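Rindska bench supply reads 17 mV high after recap, what did I miss

Posted in: Test Gear Repair

ohmsweethome
Picked up a dead Rindska dual bench supply, the old linear one with the big transformer. Swapped the main filter caps and the two small ones by the pass transistors. Powers up fine, both channels regulate. But channel A now sits 17 mV above the panel reading, everywhere from 1 V up to full scale. Constant offset, doesnt grow. Channel B is dead on.

Did NOT touch any trimmers. Measured at the binding posts, no load, with my handheld and then again with the bench meter. Both agree.

Reference chip is socketed. Tempted to just swap A and B references and see if the error moves. Bad idea?

driftyscope
Constant offset isn't the reference. A bad reference gives you a percentage, so it'd be tiny at 1 V and ugly at the top. Look at the error amp. Input offset, or leakage into the summing node. Did you clean the flux off?

ohmsweethome
Cleaned with IPA and a toothbrush. Looks clean. Might be some under the op amp, hard to tell.

tinned_lead
Disagree with drifty a little. On these the sense wire and the return share a lug on the rear board. If you pulled that board to do the caps, and you must have, then a slightly loose lug puts a few milliohms where you don't want them. Seen it on two of mine. Retorque before you go washing anything.

driftyscope
No load though. Where's the current coming from to make 17 mV over a few milliohms? You'd need amps.

tinned_lead
The bleeder and the panel lamp go thru that lug. Not amps, granted. But a loose lug isn't milliohms either, it can be whatever it feels like. Takes thirty seconds with a nut driver.

ohmsweethome
OK did the lug. It was loose-ish, maybe a quarter turn. Offset unchanged.

Have the board out again now.

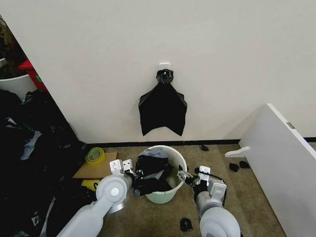
capleak_joe
Which op amp is in there? Early boards had a socketed one and people stick any old thing in. If the seller "upgraded" channel A at some point you'd have an offset that the trimmer was never set for. Compare part numbers on A and B before anything else.

ohmsweethome
Huh. They are different. B has the original, A has something with a 78 date code on it and the maker's mark rubbed off. So somebody has been in here.

driftyscope
There you go. Amp got changed, never re-nulled. Still doesn't explain why it showed up after the recap.

ohmsweethome
It was dead when I got it so I have no before reading. Should have said that in the first post, sorry.

driftyscope
lol. Yes you should.

quietbench
Don't assume the bench meter is right either. What is it and when was it last checked? Two meters agreeing is nice but if you set one by the other its the same meter.

ohmsweethome
Stüber 5 digit. Came with a Tedusberg cal sticker, long expired. Handheld was never adjusted by me. They agree with each other on channel B too and B is fine so I dont see how it's the meter.

quietbench
Fair. Withdrawn.

tinned_lead
Before you turn the null trimmer, put a dab of paint or a marker line on where it is now. Then 30 min warm up with the lid ON. I did mine lid off and had to do it all over again. Short the inputs like the service sheet says, dont try to eyeball it at the output.

ohmsweethome
Don't have the service sheet. Anyone?

capleak_joe
Manungate Surplus used to have a scan up, parts list and all. Search the unit's board number, not the model. The model number gets you the later switching version, and that one is junk.

ohmsweethome
Got it, thanks. Page with the null procedure is half coffee stain but readable. It calls for a 3000 ohm resistor across the sense posts?? Nothing like that in my drawers, closest is 3k3.

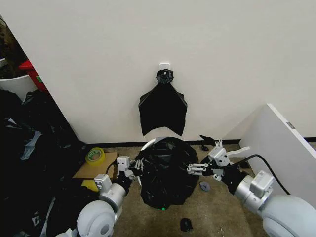 solderwick_sam
Just parallel two. A 10k and a 4k3 gets you close enough, the value there isn't critical, its only giving the amp a defined source to look at. I used a decade box and moved it all over and the null didn't budge.

driftyscope
It's a bit critical if that mystery amp is an old bipolar. Bias current times 3k is real microvolts. For a 17 mV problem, sure, nobody cares.

solderwick_sam
So we agree.

driftyscope
Mostly. I'd put the original type back in and be done. They're still cheap.

ohmsweethome
Used the 10k / 4k3. Warmed up lid on, marked the trimmer, nulled it. Channel A now within 1 mV of the panel all the way up. Ordered two of the original op amp anyway so I'll redo it when they show up.

One more thing, channel A fan is louder than B. Same fan both sides. Bearing?

tinned_lead
Bearing or a cable tie touching the blades. Check the tie first.

capleak_joe
And leave a note inside the lid with what you changed. Next owner in 2041 will thank you.

ohmsweethome
Was the cable tie. Note's going in when the op amps get here.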